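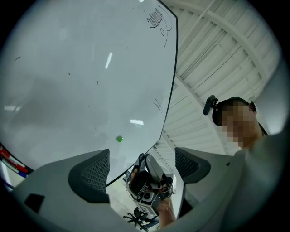 Consuelo Figueroa, facilities coordinator, Torncombe Workshops
20 April 2020

Home | Spaces | Bookings | FAQ | Contact

Whiteboard care: frequently asked questions

Most of the questions I get about the shared whiteboards are the same ones, so the answers are on this page. They apply to any glossy board with a hard surface. If you have a matte projection board, check with whoever sold it to you before you put anything wet on it.

Why does my board look grey even after I've wiped it?

The grey is old ink. A dry eraser picks up most of a line and drags the rest across the board as a thin smudge. Our big board gets like this, with faint grey patches over surface that is otherwise blank. A dirty eraser makes it worse. Wash the felt or swap it for a clean microfibre cloth before you blame the board.

What are the tiny black specks?

On a board that gets a lot of use they are usually crumbs of dried ink off the eraser. They can also be pinprick damage. Run a damp cloth over one. If it moves it was ink, and if it doesn't, leave it alone. Don't pick at it with a fingernail or a blade.

There's a small drawing in the corner. Can I rub it off?

Yes, unless somebody has written SAVE beside it. Corners are the spot people miss. Ours has a little cluster of black hatched strokes near one corner with a curved line going round it and a tiny oval underneath. As far as I'm concerned it can go. Start at the edges and work inwards and you won't miss the small ones.

How do I remove marks that have been there for weeks?

Go over the mark with a fresh dry-erase marker, wait a few seconds and wipe. The solvent in the new ink loosens the old. For anything that's left, spray Brilura on a cloth (the cloth, not the board), rub in small circles, leave it for two minutes and wipe with clean water. Dry it straight away. Faint lines can take two goes.

Somebody used permanent marker. Is the board ruined?

Probably not. The same method works, only slower. Iker Gallardo got a full parts list off the Yurchenko board last September and it took him nearly 15 minutes. Please don't use steel wool, scouring powder or the green side of a kitchen sponge. They take the gloss off, and ink will stain that patch from then on.

How often should it be washed properly?

Every four weeks for a board in daily use. Warm water, a drop of dishwashing liquid, soft cloth, rinse, dry. Do the black edging as well, as ink dust settles along it and comes back onto the board with the next wipe.

Can I leave magnets on the board?

You can, within reason.
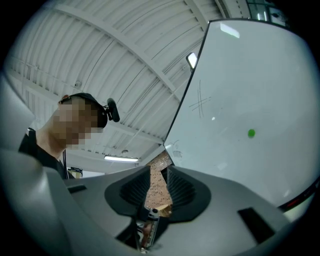
Small round ones do no harm so long as you lift them off when you want to shift them. Sliding is what scratches, especially if there's grit underneath. Lift them when you clean too, or you'll end up with a ring. We buy ours from Stikville in packs of five. Stickers are another matter. If a coloured dot won't lift, it may have adhesive on the back, so soften it with warm soapy water and peel slowly.

What about grids and hashtags drawn as layout marks?

Wipe them at the end of the session. Crossed lines are slow to come off once they've sat, and the spots where they cross hold the most ink.

I can't read the board for glare. Any fix?

Glossy boards reflect ceiling lights, and under a high metal roof with bright fittings you'll get white streaks somewhere. Tilting the board moves the streak. Try it from where your group will be standing before you start writing. Thicker markers in black or blue help as well.

Where do I report a damaged board?

Use the contact form and put the board's location in the first line. A photo of the damage is useful.

Comments

Finlay Halliday
Tried writing over the old ink with a new marker and it worked on everything except the red. Is red always this stubborn?

Consuelo Figueroa
Often, yes. Give it a second go with the spray and leave it on a bit longer.

Maite Marín
Does hand sanitiser do the same job? It's what I've got at home.

Nerea Figueroa
Maite, it does on mine, but it left a film and I had to rinse it twice. Test a corner first.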